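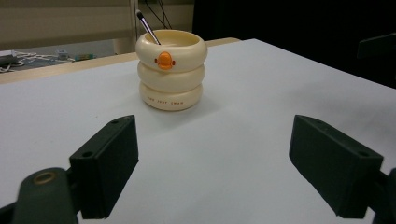
*Duck holder on the white table, with one brush or pen left in it.*

**December 2021 – small ceramics, glaze and stability notes**

I want to write down what I think about the cream holder before I start to draw our own version for Lidton. Roland Blackburn asked me last week why I like it so much, and I did not have a good answer for him then.

The form is three rounded rings, one on top of the other, like doughnuts. The top one is the widest and it is also the rim. The middle one is a little narrower. I expected a shape like this to fall over easily, but with long brushes I could not make it fall without a real push. I tried it again with only one thin brush leaning to the side, and it also stayed.

The surface is glossy everywhere I look, and this is the part which worries me. Our July test had a deep groove between the rings, and the glaze collected there and made a thick line. Of the 20 pieces in that firing, 5 had the line so heavy that we put them aside. Roland thinks the glaze was too thick in the bucket. I think we also held the pieces too long upside down. Maybe both are true, we did not change only one thing at a time, so the July pieces can not tell us.

The orange bill on the top ring is small but it does all the work. Without it you have a nice pot, with it you have a duck. There is a darker orange line in the center of the bill. For ours I would like to paint this line by hand, but Horkness wants a price for 1,554 pieces, and then hand painting is probably too slow. I will ask Warraich if they can make a transfer for such a curved part.

On the bottom ring there is very small orange-brown lettering. I would make our letters larger or leave them away completely. At normal desk distance I can not read such a size with certainty, and I do not want to pay for text which people can not read.

To do:

- Make the second plaster model with grooves less deep than in July.
- Glaze 20 new pieces, all from the same bucket, and write the dipping time on each tag.
- Send Taller the drawing of the bill, side view and front view.
- Ask Roland where he put the orange test tiles – they are not in the drawer.

One more thing about the inside. Dust and pencil dirt will collect at the bottom, so the inside must be glazed too, and the opening wide enough for a hand with a cloth. My hand does not go into the July model. Roland's goes even less.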